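Ticket 326: Foam letters will not stay on the black cloth
Site: Doda, back room, folding table
Status: Open (reopened 2 times)
Priority: Low, disputed 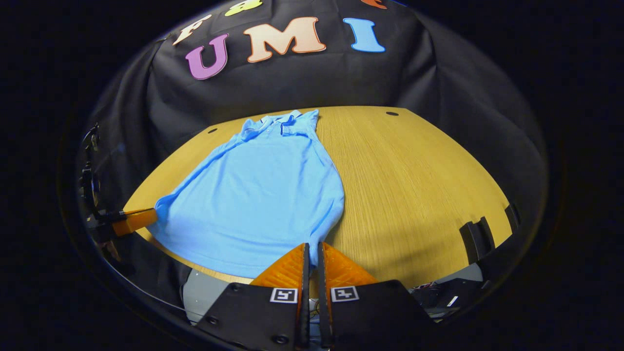

Attachment 1. Backdrop and table, blue polo out for folding.

Reported fault
Letters pinned to the black cloth keep coming down on whatever is being folded. Reporter says one landed inside a collar and went out with the order. The customer at Lewis returned the letter and kept the shirt, so no stock was lost.

Environment
Black fabric backdrop, hung behind the table. Foam letters in several colours, pinned. Wooden table with two small holes near the back edge. Holes were there when we took on the room and are outside the scope of this ticket.

Log

09:10
Ticket picked up. Asked reporter which letters fall. Answer: "the heavy ones". They are foam. Asked again. Answer: the M, mostly, then the F.

09:40
Checked the M. It is the wide one, so it has the most letter to hold up and had been given the same single pin as the I. Added a second pin. Added one to the F as well, which was leaning. Did not straighten the F. Reporter has since asked for it to be straightened. Please raise a separate ticket.

10:25
M down again. Both pins still in the cloth, no M on them. Pins are the short sort from the Clivilia sewing tin and go through the foam with nothing to spare. Ordered longer ones from Urkier, out of petty cash.

11:00
Request received to lower the U, then to raise the U, so that it lines up with the M and the I. The U sits a bit below the other two. Left alone while fault finding, as I would like to change one thing at a time. This was not a popular answer.

11:50
Second theory: the cloth. It hangs in folds and any pin put through the crest of a fold works loose when the cloth is brushed. The cloth gets brushed whenever someone shakes out a shirt at the back of the table. Suggested shaking shirts out somewhere else. Was told there isn't a somewhere else.

13:30
Test with a polo shirt, light blue, small dark buttons. Laid flat, collar to the back. Collar end comes up close to the cloth. Turned the shirt round so the hem was at the back and folded it that way. No letters lost in 45 minutes. Folders report that it feels wrong and that all the collars now face them.

14:15
Folders have gone back to collar at the far end. M down.

14:20
Ticket closed by reporter as "fixed itself". M was on the floor at the time. Reopened.

15:05
Pulled the table forward a hand's width from the cloth. Best result so far. Creases in the polos unaffected, before anyone asks. That is ticket 2, which is older than I am in this job, and the current advice there is still to iron them.

16:00
Ticket closed by reporter again. Reopened by reporter, who had meant to close a different one.

Workaround until the pins arrive
Keep the table forward. Check inside collars before bagging. If a letter falls, put it back on the cloth and pin it at the side of a fold, away from the crest. Please stop using the letters to leave messages for the afternoon shift, as we don't own enough vowels and they take them from the middle.

Outstanding
Longer pins, due November.
F still leaning.
U under discussion.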